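Learning to scrub slowly

12 November 2019

My sister asked me on the telephone what I do all day in Lundville, and I said I wash things that are already clean. She thought I made a joke. I want to write it down properly so that I can send her the link, and also because two people wrote to me after my last post to ask how a robot can learn from hands.

When I came to this work I had the idea that somebody sits at a computer and writes: go left, close fingers, press. There are people who work like this and they are very good. In our group we do it another way. We take a pair of grippers with handles, one for each hand, and we do the task ourselves with them. What the grippers do is recorded, and later the robot has to find in these recordings how the task goes. So the teacher never touches the robot. On some days I do not even see it.

Before this, I spent my first winter with remote control. You stand at one side of the lab, you move two small arms, and two big arms on the other side move the same. It is a beautiful thing to watch and a terrible thing to do for a whole afternoon. There is a small delay, and you feel nothing in your fingers. If the big arm pushes too hard on a plate, you learn it from the sound. Baltasar Iglesias, who taught me, could tie a bag closed with it. I could put a cup on a saucer, if the cup was patient. In December I had 139 good recordings and a pain in the neck that stayed until spring.

With the hand grippers it is much faster, and you feel the contact. When the pad drags over a dry place you notice it in the wrist, and you correct without thinking. I believe this correction is the most valuable part of the recording. A person does not wipe in straight lines. She goes back to the corner, she presses a little more, she lifts. When I tried to wipe "nicely" for the robot, Kanchan Grewal looked at my recordings and told me that I moved like somebody who is painting a fence. She asked me to please clean as in my own kitchen. It was a strange week, in which I had to learn again to be normal.

The task for this month is bathroom and basin cleaning. We began with one sink, and then moved to a room with many fixtures, where the height and the shape change from one to the next. The robot that has seen only one sink will know only that sink. Obaidul Nanayakkara keeps the list of which surfaces we have done and which ones we have avoided, and black glossy tops were on the second part of the list for a long time. The light makes long stripes on them and the person recording also gets a bit confused by it.

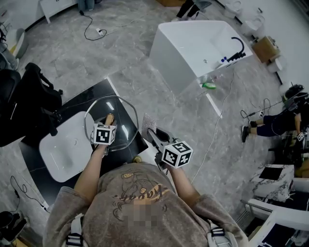 Bilbridge Hand Demonstration Team — Lundville

The right hand has the scouring pad, gray and quite rough, and I have come to like it more than a sponge. A sponge changes its shape so much when you squeeze it that every recording looks a little different at the fingers. The pad keeps its form and the jaws hold it well. You must only take care to hold it near one end, so that enough of it stays free to do the work. In my first days I took it in the middle and scraped the basin with the gripper itself. Baltasar heard it from the corridor.

The white cubes with the black squares are for finding the position. Cameras look at the pattern and from it one can calculate where the gripper is and how it is turned. This sounds easy and it is, until you put your own arm in front. My bad habit is to turn the left wrist inward, and then the cube hides behind my sleeve. We throw away such recordings. I threw away many. Now I say to myself quietly "show the cube, show the cube," and Rajkumari Dhillon says it is like working beside a person who prays.

Using two hands is harder than two times one hand. In daily life the left hand is a kind of servant: it holds, it steadies, it moves the thing that is in the way, and you do not know that it does so. With a gripper in it you begin to know. I had to decide when the left should wait and when it should help, and I found that in my kitchen it nearly never waits. It is already going to the next object while the right is still rubbing. I try to keep this in the recordings. Jairo Huanca, who trains the models, prefers it clean, first one hand and then the other. We have discussed it over many lunches. He says the robot should first learn to walk. I say that nobody washes a basin in this way and the robot will look foolish. For now we record both kinds and mark them.

The plan says 1000 recordings for basins. Yesterday evening we were at 201. It seems a small number, but each one has its small preparation. You put everything back, but not to exactly the same place, and you begin from another side. If you are tired you start to do them all the same, and your body finds the shortest way. Then I stop and drink tea. Rajkumari and I change places also for this reason: she is taller and reaches over the basin from higher, and she turns her elbow out where I keep mine close.

My sister will ask if the robot can now wash a sink. I must answer: a little. The last version went to the basin correctly, put the pad down softly and made four or five good strokes. Then it lifted the pad and stayed there in the air, as if it had heard the doorbell. Jairo thinks it does not know when the work is finished, and perhaps this is my fault, for I also do not know it exactly. I stop when it feels clean. How do you show this with two grippers? I have started to make a clear ending, with the pad going back and both hands drawn away from the basin. We will see in the next training if it helps.

A reader from Alcaraz asked if it hurts the hands. The grippers are not heavy for ten minutes. After two hours they are. I wear the straps not too tight, and in the evening I put my wrists in warm water, and then, of course, there is the sink in front of me and the dishes of the day. I do them with my bare fingers and very fast.

Next time I will write about faucets, which I do not like.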